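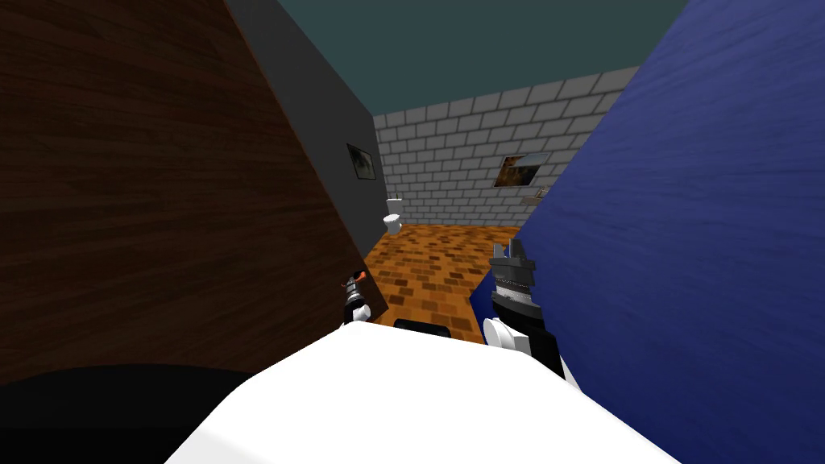

4. Household Routines and Parental Self-Doubt

Print | E-mail

Parents in the Wedcombe study kept an evening diary for 18 weeks, beginning in November. Entries on bedtime were longer than those on meals or homework, and they held most of the statements coded as self-doubt. Dudek and Adamczyk reported a similar pattern among parents of twins in Reltthorpe.

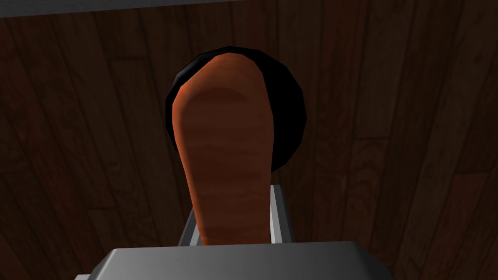 Figure 3. Orange-brown object held between two gripper fingers, with a round black disc behind it (computer rendering).

Self-doubt was highest on evenings when a parent had raised his or her voice and then changed a rule. Raising the voice alone had little effect on the score. Parents who talked the matter over with the child the next morning gave lower scores that day, although Kovalchuk cautions that calmer families may simply talk more.

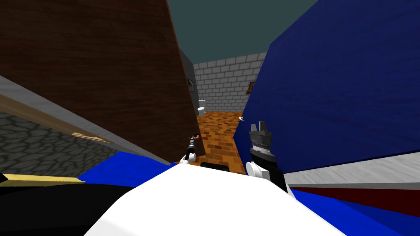

Figure 4. Two robot arms extended between tall panels (computer rendering).

Disputes between siblings were coded separately, using the four categories set out by Dai and Śliwiński. Sharing of objects was the most common category in families with a child under five.

Print | E-mail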